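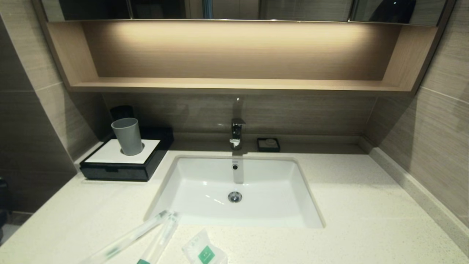

Zoi Raptis has been turned down for apartments by landlords who never met her, on the strength of a report she never saw, and she would like it noted that she paid for the report. She paid for all 11 of them in one August, while moving back to Cindham after a divorce. The last one cost her more than the first, because by then the earlier applications were showing up as a warning sign. What she was after was modest. She wanted two rooms, a door that locked and a bathroom with a single-lever faucet that sends a thin, steady stream of water into a white sink, the kind of fixture most people stop seeing a week after they move in. "I got very attached to other people's faucets," she says. "You go on these tours, you turn on the tap because you feel you should inspect something, and then you go home and wait for a computer to decide whether you deserve it."

These days she runs the tenant screening desk at Mocanu, a legal aid office above a dry cleaner, where she spends her working life reading the reports that used to be read about her. She keeps a bowl of hard candy on the desk and warns visitors that the yellow ones are old.

Ask her how screening works and she sighs like someone asked to explain a relative. A renter fills out a form and pays a fee. The landlord sends the form to a company, in this part of the state usually one called Plinex, which looks for court filings, debts and criminal records attached to the name. What comes back is a score, and sometimes just a word. "The word is 'decline,'" Raptis says. "I've seen 'accept' a few times. It's in a nicer green."

The trouble, as she sees it, starts with the court filings. An eviction case appears in the record the day a landlord files it. If the tenant wins, it still appears. If the landlord filed against the wrong unit and dropped the whole thing by lunch, it still appears. One of her clients, a line cook named Florin Radu, spent most of a year being refused over a case that had been brought against a different Florin Radu, who lived two counties away and was, she says, "by all accounts a terrible tenant, and I hope he's well."

Radu is cheerful about it now. He got the record corrected and has a lease. He remembers phoning Plinex and being asked to prove that he was not the other man. "I said, what would that look like? They said I could send a letter. I asked what the letter should say. They said it should say that I was not the other man." He wrote it, signed it and mailed it. Six weeks later they asked for a second letter, confirming the first.

I had assumed that landlords, at least, were happy with all this. Raptis sent me to Aurel Voicu, who owns a pair of brick fourplexes on the east side and has been leasing them out long enough to have opinions about boilers. Voicu used to call an applicant's last landlord and listen for the pause. "If there was a pause, I asked a second question," he told me. Then his insurer wanted a formal screening policy and he signed up like everyone else.

"It turned down a nurse," he says. "I had three months of her pay stubs in my hand. It liked a guy who paid his deposit with a check from a closed account." He overrides the score when he feels like it. The larger management outfits mostly don't, he says, because whoever overrides the score has to put a name next to the decision. 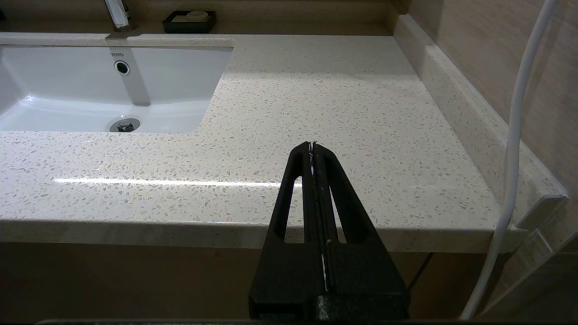

A bathroom vanity countertop in speckled white quartz.

Raptis is less interested in bad software than in the fees, which she brings up the way other people bring up the weather. The charge is small enough each time that it seems petty to complain. A family applying all over town can be down $400 before anyone has shown them a second bedroom, and none of it comes back. She has met people who stopped applying for the month because the fee money was also the grocery money. On the housing agency's forms they are listed as "not actively searching."

What she wants is a report that travels with the renter: pay for it once, check it for mistakes, hand it to any landlord who asks. A bill along those lines came up at the statehouse last session. It had a hearing, at which a man from the industry explained that renters benefit from choice. "They have a choice now," Raptis says. "They can pay, or they can live in the car." She was given two minutes to speak and used some of them to spell her name.

The bill's drafter, a staff attorney named Jana Janssen, thinks it will pass eventually, in a form she will be embarrassed by. An early draft capped the fee at $20. A later draft capped it at "a reasonable amount." Janssen asked who would decide what was reasonable and was told that this would be addressed in rulemaking. "That's where we keep things," she says.

Meanwhile the desk at Mocanu is open every weekday morning, and by nine there is usually a line down the stairs, smelling faintly of pressed shirts. Raptis tells everyone the same thing first. Ask for a copy of the report. Read it with a pen. Check the middle initial.

She lives in a one-bedroom on the third floor, rented to her by a retired schoolteacher who didn't run a report at all. They talked for half an hour, largely about tomatoes. I asked whether she had ever pulled her own file since. She had, that spring. It listed her previous address as a car wash.

"I sent them a letter," she says.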